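Teaching bin picking by hand guiding and by remote control: our way of working

By Subbarao Kartha. Last changed in April.

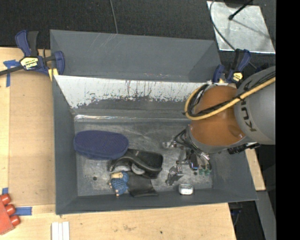 I wrote this page for new people who come to our group and must record demonstrations in their first week. It assumes that you already passed the safety talk with Mwanaisha Khaemba and that you know how to switch the arm on and off. If not, please stop here and ask her first.

The task is simple to say: the robot takes one object out of the bin and lets it go at the drop place. We want many good recordings of this, made by a person, so that the learning program (we call it Grenenura) can copy the movements.

1. Prepare the bin

Check that the bin is clamped at its upper corners. Push it with your hand. If it moves even a little, tighten the clamps and repeat the camera check in step 2. Some months ago I lost a whole afternoon of recordings to a bin that had turned slowly on the table.

Put in a small number of objects of different kinds. Soft things, shiny things and hard plastic things should be mixed. Do not arrange them nicely. Tip them from a box and leave them as they fall, also if one lies partly under another or rests against a wall. Objects against a wall are the ones the robot later finds most difficult, so we need them in the data.

2. Check the camera

Open the live view and compare it with the saved reference picture. The rear corners of the bin must be in the same place in both. Look also for strong reflections on the metal floor of the bin. If you see a large white area, close the blind on the window side.

3. Hand guiding

Start with this method, even if you will later use only the remote control. You learn how heavy the arm feels and where it does not like to go.

Select hand guiding on the panel and wait for the tone. Hold the arm above the wrist with one hand and keep the other hand on the enabling switch. Never hold it by the gripper fingers or by the cables. Move slowly until the gripper is over the object, then go straight down. Stop a small distance above the floor of the bin. The force limit is set to 16 newtons, and when you touch the floor harder than this the arm will lock and you have to begin again.

Close the gripper with the foot pedal, wait one second, and lift. Your hands will be visible to the camera in these recordings. For this reason we use them only for the path of the arm, and the pictures are thrown away.

4. Remote control

Sit at the desk where you can see the bin directly. Benedito Pimentel prefers to look only at the screen, but I do not advise it in the beginning, as it is hard to judge the depth.

Press and hold the side button of the handle to connect it to the arm. When you release the button the arm stays where it is, and you can bring your hand back to a comfortable position. Use this often. A tired wrist makes shaky recordings.

Set the speed scale to low for the first 20 tries. Approach from above, turn the gripper so that the fingers go along the narrow side of the object, and only then go down. Watch the hose and the cables when you turn the wrist. If they become tight, turn back the other way.

5. Save or delete

After each try the program asks if you want to keep it. Keep it if the object came out, also if you needed a second attempt. Such corrections are useful for Grenenura. Delete it if you hit the wall of the bin, or if you stopped in the middle to think for a long time.

One full set is 136 kept recordings. We have now more than 800 from all people together. Please write your initials in the comment field, because Nayara Peixoto checks them and she must know whom to ask.

6. Common problems

The arm does not follow the handle: the side button was released too early. Press it again and wait for the green light on the desk.

The gripper closes but the object slips: you are probably too high. Go down a little more before closing.

The recording file is empty: the disk is full. Move the old files to the Breltavier server and restart the program.

Before you leave, drive the arm to the parking position, and put the objects back in their box.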